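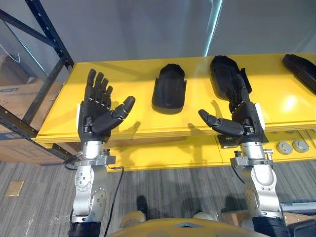 Top of the yellow unit, with the black covers still on it

Storage and Workrooms > Cabinets and shelving
Thread: Loose covers on a glossy top, where would you keep them?

bodin_side
Posts: 407
Hello to all. I am arranging our workroom in Tinthorpe and I would like to have your opinion. We have a long yellow unit, bought second-hand from Prunier, and its top has become the place where everything is put down. At the moment it is the molded black covers. They are not heavy, but they slide on the glossy surface, and I would like to keep this surface free for working.

The inside of the unit is not well used either. I have an open compartment which is 35 cm deep, and in it I keep a cardboard box standing upright, with flat cardboard under it. The rest of the parts are in a white plastic bin on the other side.

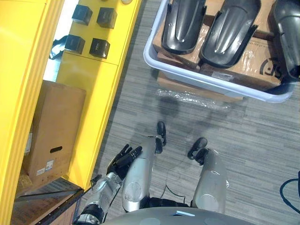

My first idea is to take all the cartons out of the bin and give the bin only to the curved parts and the covers. Then the cartons must go to another place, and I do not have so many other places. My second idea is to buy a drawer insert from Pudden and put the covers in it, each one in its own section. It costs 30 and I am not sure that it is worth the money.

What would you do?

marrowfat
I would not buy anything yet. Are the cartons in the bin full or empty? If they are empty, fold them flat and put them with the other flat cardboard. Then you have a bin again.

bodin_side
Some are full, some I keep for sending things back. I admit that I did not look inside all of them since October.

quietlathe
Please do not put the glossy parts all together in one bin. I did this with painted panels and they rubbed each other until they were dull at the edges. Each one needs a cloth bag, or at least a sheet of paper between. The plastic film that is over your boxes now would be good for this, you can cut it.

marrowfat
I do not agree about the film. Dust gets between the film and the part and then you are rubbing with sandpaper. Soft cloth, yes. Film, no.

quietlathe
It depends on how clean the room is. There is carpet on the floor, so nobody is sawing wood in there, I suppose.

marrowfat
Carpet is full of dust! I vacuum mine each evening and I can still write my name on the shelves.

bodin_side
We have no saw in the room, but the carpet does give dust, it is true. I will use cloth. I have old bed sheets which I can cut.

tallowgate
I have the same question as marrowfat about the cartons, but also another one. Why does the box in the compartment stand upright? It has a hand hole in the front, so I understand you can pull it out easily, but if you lay it down you may get a second one above it. Measure the height first.

bodin_side
Thank you, I did not think of this. I measured now and it fits if I lay it down, with 2 cm left on the side. A second box of the same kind is too high, but a low tray could go above.

tallowgate
Then the tray is for the covers and you can forget the Pudden insert.

quietlathe
I have the Pudden insert and I am happy with it, only to say this. The sections are quite narrow, so a longer piece will not lie flat. Ask for the inside measures before you order.

bodin_side
The longer cover would be a problem then. I will try the tray with the bed sheets first, and I will go through the cartons tomorrow morning. One more question, what do you use to clean a glossy yellow top? Mine shows every finger.

marrowfat
Warm water, one drop of dish soap, and dry it immediately. No spray with alcohol, on my white one it left cloudy spots.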